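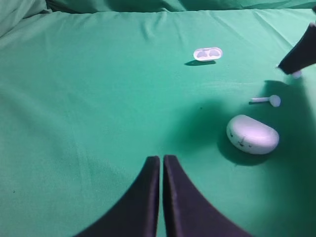 Visit to the switchboard works in Clunberg

On October 2, 2024 five of us from Jomdale went by train to Clunberg, where Bastberg builds distribution boards for houses and small workshops. We fit these boards every week, but only Kuldeep Goel had seen before how they are made.

Meenakshi Dhillon met us at the gate and gave us ear protection. The first hall is for cutting and bending the doors, and it is loud. The second hall is quiet. Here people do the wiring by hand, each with a drawing at eye level. Nearly 400 boards leave this hall in a week. I asked why the neutral bar was moved to the left in the new model, and she said that many electricians had asked for it. I was not one of them, but I can live with it.

After lunch (good soup) we saw the test room. Every board is tested 2 times, before and after the cover is put on. Muammer Sönmez let us tighten some terminals with a torque screwdriver. Mine were too tight, all of them.

The residual current part of the tour was short, as the bench was under repair. Bastberg has invited us again in December to see it. Whoever wants to come should tell Rajkumari Khurana at the office.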